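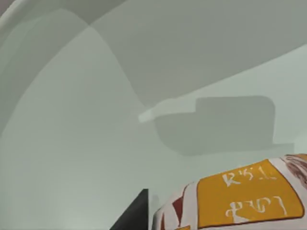
About us / Cell care

Ruchti sets up and looks after gripping cells for packing lines. The firm began in Drusirstead in 1934 as a repair shop for weighing machines and now has two workshops, the second at Parnen.

Most of our work concerns one machine, the Previtz cell: a single arm with a fingered gripper, picking wrapped goods and cans. Each cell is first set up in simulation. We bring a finger up close to a rendered pack, check the gap between the two, and correct the finger angle before any metal is cut. The same model is kept for the life of the cell and used again when a customer changes a pack size.

On site, setting up takes 5 days. The arm is levelled, the gripper zeroed and the closing force set for the weakest pack on the list. Finger pads are replaced at every service — worn pads are the usual cause of dropped goods. If a finger is bent we change the pair and zero the gripper again.

Edeltraud Riedl runs the service desk, with 15 fitters between the two workshops. Please have the cell number and the last fault code to hand when you ring. The desk opens at 7 a.m.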